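Household chore automation

Household chore automation is the use of machines to do domestic work such as cleaning, laundry, cooking and taking out the trash. Single-purpose appliances have handled parts of this work for decades. General-purpose machines that can move from one chore to another remain mostly at the research stage.

Waste handling

Emptying a wastebasket is a common test task. The bin itself is rigid and easy to grasp, but the liner is thin, dark and changes shape when touched. A machine must find the edge of the bag, gather it, lift it without tearing it and fit a new one over the rim.

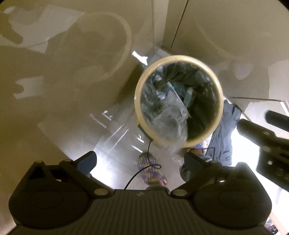 Clear plastic adds to the difficulty, as depth sensors often read through it or return no value at all. In a trial at the Zastmont test apartment, a two-finger arm attempted 368 liner changes and completed 84 without help. Most failures came at the last step, when the new bag slipped back inside the bin.

Kitchen work

Kitchens combine hard tools, soft packaging, liquids and heat in a small space. Grasping a utensil is now fairly reliable when its shape is known. Placing it correctly is harder. An egg mold, for example, has to sit flat before the egg goes in, and a thin handle can turn in the grip on the way down. Counters also change from one hour to the next, and a program trained on one layout may fail when a bottle is moved.
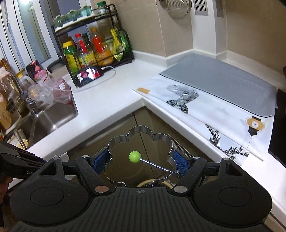 Anjani Rondonuwu has argued that success rates on single steps say little about whether a chore can be handed over, and that a machine needing a person nearby to rescue it has saved that person no time. Developers at Birkden dispute this and point out that one person could watch over several machines at once.

Current status

Floor cleaning is the only chore widely left to mobile robots in homes. The Clonenholm survey of domestic machines listed 4 systems able to attempt both kitchen and waste tasks, of which 2 had been tried outside a laboratory. None was on sale to households.

See also: Domestic robot; Robotic grasping; Home appliance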